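Rindwood Day Bag
Travel gear / Bags for museums and old towns
Page updated 4/26/24

Most museums have a cloakroom, and most cloakrooms have a line. The Rindwood is a shoulder bag built by people who have stood in that line holding an umbrella, a coat and a grudge. Fotgate makes it in one size, small, on the theory that a guard who can see your whole bag at a glance will find somebody else to bother.

The main pocket takes a folded rain jacket, a guidebook and a half-liter bottle. The front pocket takes tickets, and opens flat so you can get at them without unpacking your lunch in front of a turnstile. There are 14 colors. Twelve of them are gray, though the catalog has more flattering names for them.

We tested it on a long weekend in Stolton, where the old town is all stairs and the tourist map was evidently drawn by someone who had never climbed any. Amr Ait Brahim wore his from the station to the Ortuño house, built in 1767 and heated, as far as he could tell, in the same year. He reports that the strap stayed put on his shoulder and that the audio guide did not. 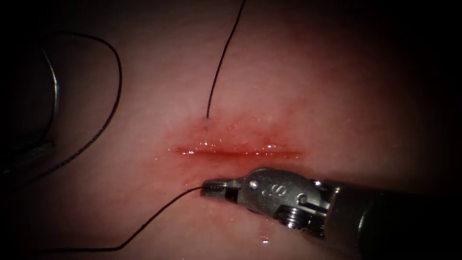 Can I take the Rindwood into a museum gallery?
Every museum sets its own bag rules, so check before you go. The Ortuño house let ours through in January and asked only that it be worn in front. Bigger places may still send you to the cloakroom, where the bag will at least fit in a locker.

The strap adjusts up to 50 inches, long enough to go across the body over a winter coat. The buckle is metal, and you will be asked about it at security. Put the bag in the tray and try to look like someone who enjoys ceilings.

What it won't do: hold a laptop, hold a tripod, or stand up by itself on a café floor. It sheds a light shower between the bus stop and the ticket office. For proper rain you want the cover, sold separately, a phrase we like no more than you do.

In the box
Bag with strap
2 zipper pulls, spare
Care card, in very small type

Care
Sponge with cool water and a little soap. Hang to dry. Keep it out of the washing machine, however much gelato is involved.

Returns
Unused bags can come back with the tag on. A ticket stub in the front pocket counts as use, and yes, we look.

Related: Rindwood rain cover, Rindwood strap pad, Fotgate folding umbrella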